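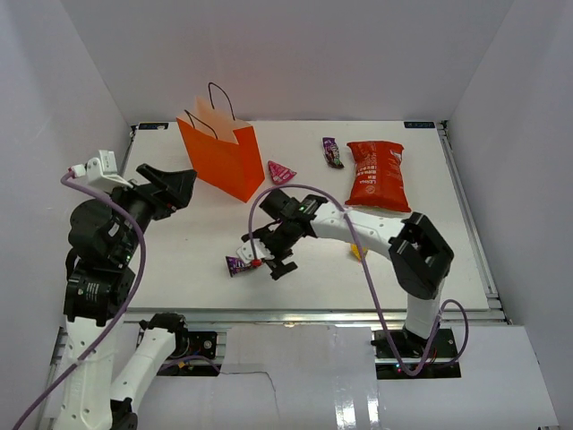 4.2 Mixed snacks and a paper gift bag

Figure 3. Snack packets on the tabletop with an orange paper gift bag at far left. The red package is the largest of the five.

Of all the packing tasks in the Durna set, the snack bag is the one we most enjoyed studying, and we think it has the most to teach about everyday packing. The things to be packed are so ordinary! Yet they differ in nearly every way that matters once they have to share a bag. In Figure 3 the red package is puffed in the middle and flares at the corners, while the two purple packets are much smaller and one of them is narrow, with crimped ends. There is also a pink triangular packet, and a small yellow one near the front.

We asked 72 people to pack a bag like this at home and to write down the order they chose. Together they sent us 522 packing notes, which Kobe Dewulf and Sanaa Tazi coded by hand. The most common plan was to put the big package in first and let the little ones slide down its sides. A sizable group did the reverse and laid the small packets down as a kind of floor, saving the big one for last so that it would show at the top. Several wrote that a gift bag ought to look full when someone peeks in, a wonderful reminder that packing is partly about the person who opens the bag.

The bag itself deserves as much attention as the snacks. The one in Figure 3 has a side that folds inward along a crease, so the room inside depends on how far that side is pushed out. Its two thin cord handles are also worth a look: the rear one makes a tall arch above the bag, and the front one curves lower along the near edge of the opening. In the notes, handles came up far more often than we had expected. People told us they hold one aside with a thumb, fold both down over the outside, or simply reach between them.

Triangular packets brought out the liveliest comments. Some packers stood them on a point in a corner of the bag, and others laid them flat on top once everything else was in. We found no favorite between the two, and we return to the question in Section 4.3, where the same packets go into a shallow box.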